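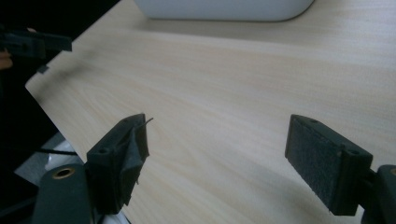
Attachment 1 to ticket 1502. View from the gripper camera, left finger pad peeling, right finger pad flat.

Home | Tickets | Hardware | Pads and fingers | Cameras | Log in

Print this ticket | E-mail this ticket

Ticket 1502: Left pad coming away on hand-held gripper, slip during pad comparison
Opened by: Kaede Sugawara
Assigned to: Aidan Lynch
Project: Notadus
Status: Closed, follow-up open
Date opened: 18th December

Problem as reported

We are comparing two pad materials on the hand-held grippers before we pick one for the Lundard arm. The black rubber pad is on the left finger and the gray textured pad is on the right. Same body, same fingers, same camera. In the last block of grasps the test part started turning in the grip. It rotates toward the left finger when I lift. I checked the finger spacing first and it was fine.

The rubber on the left pad is crumpled and folded, and a thin strip sticks out into the opening at the top. The gray pad looks flat and I can't find any damage on it.

Logs are in the Notadus folder under the ticket number.

Aidan Lynch
How many grasps are on that rubber pad? And were you using the white bin or the flat fixture?

Kaede Sugawara
I only have the count for this block, which is 20. The pad was already on the finger when I took the gripper over and the sheet does not say when it was fitted. Parts were picked from the table, not from the bin or the fixture.

Aidan Lynch
OK. Please do not trim the strip yet. Two things to rule out before we blame the adhesive:

1. Finger screws. Check all of them on both sides. If the left finger can tilt, the top of the pad takes most of the load.
2. Camera view. If the strip is in the opening, the width tracking may be reading it as part of the object. Run the open/close check with nothing between the fingers and send me the numbers.

Kaede Sugawara
Screws are tight on both fingers. I did not have to turn any of them.

Open/close check, 6 cycles with nothing in the grip. Width at full open was wrong on 4 of them. It reads too narrow each time, so I think you are right about the strip. The other cycles were normal.

Harsh Kashyap
Adding a note from the software side. I went through the width trace for the whole block. The narrow readings show up partway through and come and go after that. Anything after the first bad reading should be left out of the comparison. I have marked those grasps in the log and not deleted them.

I also masked the top of the left finger in the tracker and replayed the check. The width is correct with the mask on. I would not keep the mask as a fix. It also hides the tip of a thin part when the fingers are nearly closed.

Phong Trình
We had peeling on the Wumus gripper in June with the same rubber. In that case the finger face had not been cleaned before the pad went on. Take the old pad off slowly and look at which side the glue stays on. If it all comes off with the rubber, the face was dirty or too smooth.

Kaede Sugawara
Pad removed. Most of the glue stayed on the rubber. There is a small patch left on the finger near the lower end. The upper part of the face is bare.

Aidan Lynch
That matches what Phong saw. Steps for the refit:

- Scrape off the old glue with the plastic blade only.
- Wipe the face with alcohol and let it dry.
- Light sanding, wipe again.
- New rubber pad, clamp overnight.
- Repeat the open/close check before any grasps.
- Write the fitting date on the sheet.

Leave the gray pad alone so the right side stays the same as before.

Kaede Sugawara
Done. New pad is flat to the edge. Open/close check repeated, 6 cycles, all good with the mask off. Part no longer turns when I lift it.

Kimie Takagi
I need to know what this does to the pad decision. Nakajima is waiting on the order quantity.

Aidan Lynch
No decision yet. The peeling was a fitting problem, so it should not count against the rubber. We also can't say the gray pad is better from this block, because both pads were on the same gripper and the slip came from one side. I would like matched pads next, rubber on both fingers and then gray on both. Please tell Nakajima to hold the order.

Kimie Takagi
Told them. Closing this one. Matched pad runs are to go in a new ticket, owner Kaede.

Linked files: width trace, replay with mask, pad fitting sheet (updated)

Contact the hardware desk | Copyright Notadus project | Back to top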